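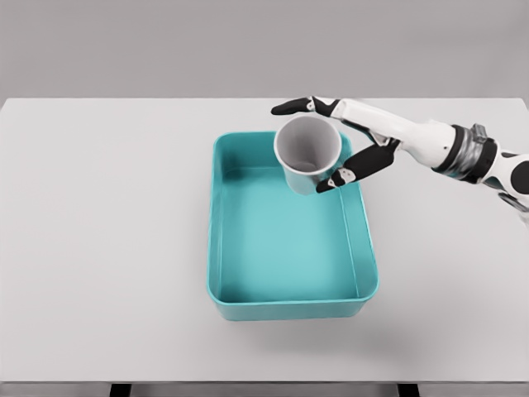 Course Materials > Small Retail > Handouts

Week 4 - Writing copy for garden and bird items

Notes typed up fast after class, Jan 5, 2018. Slides are not going online, so keep this.

Recap first. Last time was pricing, keystone markup and when to ignore it. This week is the words next to the price. Most of you sell or want to sell feeders, houses, baths, wind chimes, that end of the shop. Same rules for all of it.

1. What the buyer needs before anything else

Size. Outside dimensions AND the entrance hole if it's a house. Material. How it mounts - pole, hook, screw to a post. Does the pole come with it? How it opens for cleaning. Shipping weight if heavy.

Put these where people can find them. Half the drafts handed in last week had no hole size at all. A wren house and a bluebird house are different products, the buyer knows this even if the writer doesn't. 1 1/8 inch is the usual for wrens, 1 1/2 for eastern bluebirds. Write the number.

2. Decorative or functional?

Pick before you start typing. Some houses are porch ornaments and there's nothing wrong with selling an ornament. But no cleanout, no drainage, no vents = don't write "birds will love it." Say decorative. Returns come from this more than from breakage, at least at the Ustach store, where I had the returns desk for 2 seasons.

If it is functional say what makes it so. Drain holes in the floor. Vents up under the roof. Roof overhang. Removable panel. No perch (perches help the bully birds get a grip, you can mention that, customers like knowing it).

3. Tone

Gift copy can be warm. One pun per listing, max. The Bamov feeder sheet we read out loud had four in the first paragraph and no seed capacity anywhere. Funny, and I still don't know how much seed it holds.

Hammad Kakakhel asked about exclamation points. One is fine. In the headline none.

Watch out for:
- "unique" when it's a stock item
- "weatherproof" - use weather-resistant unless the maker puts it in writing
- "handmade" when only the paint is by hand
- "squirrel proof" - just dont
- colors named after moods. "Serenity" is what, blue? green? Say the color, then the fancy name

4. Length

Catalog slot is 377 characters with spaces. Web listing can run longer but the catalog version gets written first, then you add. Going the other way takes all night. We tried it in class with the Grodetti copper bath and only 2 people got under.

Order that works: what it is, who it's for, the specs, one nice detail, care. Care is short. Rinse, scrub, bring in before hard frost if it's ceramic.

5. Seasons

Houses sell late winter, get the listing up now and not in April. Feeders pick up in September. Gift boxes are thier own thing, see week 11.

For next class

Rewrite the Uysal hanging feeder sheet, catalog length. Bring it printed, double spaced. Also one listing from a real store that made you want to buy, and one that left out something you needed. Mark what was missing in pen.

Reading is the packet on care labels, first half only. Skip the part on textiles.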